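Relside Forums > Old Furniture > Finishes and Repair

Thread: Just brought home a 1959 Lysenko dining table and I can't stop looking at it

grainhound
Posted 2022-10-30

Okay, I have wanted one of these since I was a kid eating cereal at my grandmother's and I finally have one! Paid 139 for it at an estate sale, extension leaf included, and the leaf slides in without a fight. The penciled date under the apron says 1959. Legs are solid, no wobble, and somebody kept the original brass feet on it.

My question is the top. I want to use this table every day — homework, pizza, all of it — so do I strip it and start fresh, or clean it up and live with the marks? I keep going back and forth. The figure in the wood is wonderful and I'm scared of sanding the life out of it.
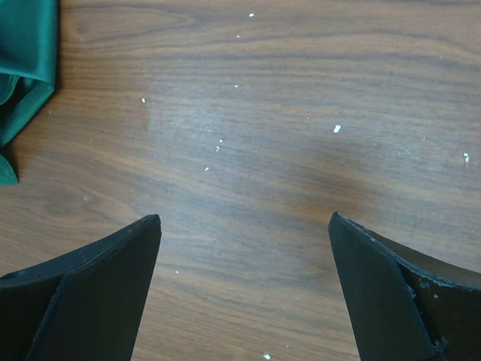

Reading time: 2 min

The middle is where I'd like opinions. It's pale and hazy with a lot of fine scratches, and next to it the wood goes darker and redder. Stain or just the grain? I can't decide.

plumbline_pete
Strip it. I know people get sentimental but a tired finish is a tired finish. I did a Distov sideboard in September, 40 minutes with a card scraper for the top and then three coats of wiping varnish. Looks fantastic and I don't panic when someone puts a glass down.

Roxana Inga
Oh please don't strip it yet! Congratulations first of all, those leaf slides are so good. Start with mineral spirits on a soft cloth and see what the haze does. If it vanishes while the surface is damp and comes back later, the trouble is probably in the finish and you have all kinds of gentle options (paste wax, a little oil, a padded coat of shellac if you know that's what you've got). I've been doing this for 43 years and I still start there every single time.

plumbline_pete
Wax over scratches is makeup. Six months later you're doing it again.

Roxana Inga
Yes, and I enjoy doing it again! It takes an evening. You can always strip a table next year, Pete. Also, is it veneer? Look at the end of the leaf before anyone says the word sandpaper.

grainhound
Just crawled under with a flashlight. The leaf looks solid to me, the grain carries over the end. The main top I'm less sure about, there's a glued edge strip in the way.

oakandash
Then treat it as veneer until you know. I burned through a corner on a Sondomus desk and it still hurts to walk past it. On the reddish area, I'd guess grain. My own table has a band that color and it only gets prettier with age.

plumbline_pete
Fine, if it's veneer I'd keep the sander away too. A chemical stripper would still work. I'm standing by the varnish for a house with pizza in it.

grainhound
Mineral spirits tomorrow night, then wax if it behaves. Roxana, any particular wax, or is whatever the hardware store has okay?

Roxana Inga
Plain paste wax, thin coat, old T-shirt. Try it on the leaf first and post how it goes!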